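Rostby open day, 6 Sep 2021
Visit report, surfaces and small goods

The Rostby building opened its ground floor to trade visitors for one afternoon. I went for the card holders made by Tilus and stayed for the surface samples, which took up more of the visit than planned. Entry was free and the printed route had 10 stops.

Stop 2 dealt with cards and holders, on a marble-patterned surface. 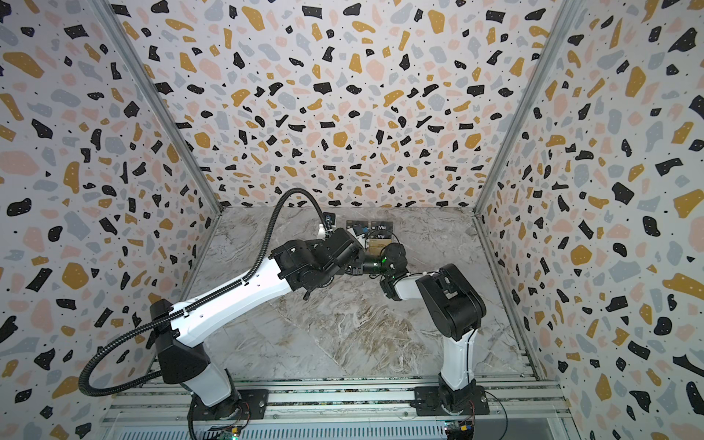
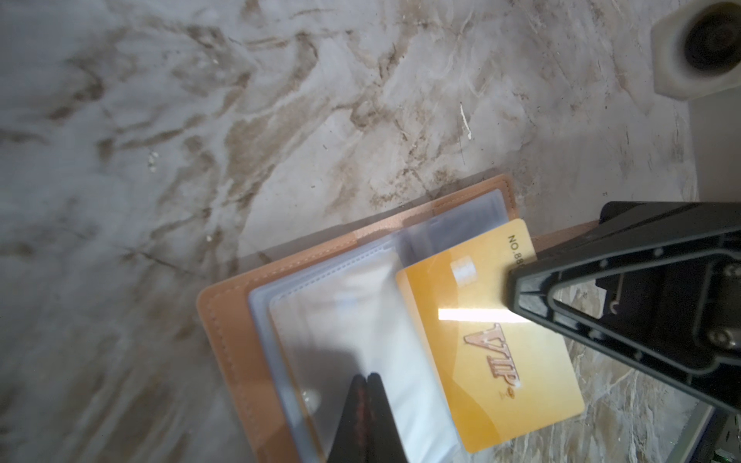 Is a stitched holder with clear sleeves suitable for embossed cards?

For a few cards in regular use, it is. Embossing adds height, so a sleeve that takes a flat card easily can grip a raised one, and the clear plastic picks up the shape of the letters over time. Tilus advises one embossed card per sleeve.

The tan holder is faux leather, stitched along the borders, with the sleeves layered inside. The gold-yellow VIP card, NO.88, is the glossy type and reflects strongly under overhead light. Anyone who has to read card numbers at a desk should ask for a matte finish.

Candatine had the next stop, with printed wall coverings. Terrazzo patterns are still selling, according to the stand. The usual difficulty applies: a chip print with large repeats needs care at the corners, and the waste on a small room is high. Minimum order is 200 sheets. Samples are sent on request, without charge, but the catalog I was given was the May edition and two of the listed colors have been dropped.

Mangundap showed floor panels in the far hall. I had 15 minutes there, enough for the data sheets and a short talk on joint sealing. The talk was clear - the handout less so, with the tables for adhesive and sealant printed under the same heading.

Parking is behind the building. The side entrance is closer to the first stop than the main door, and coats can be left at the desk there.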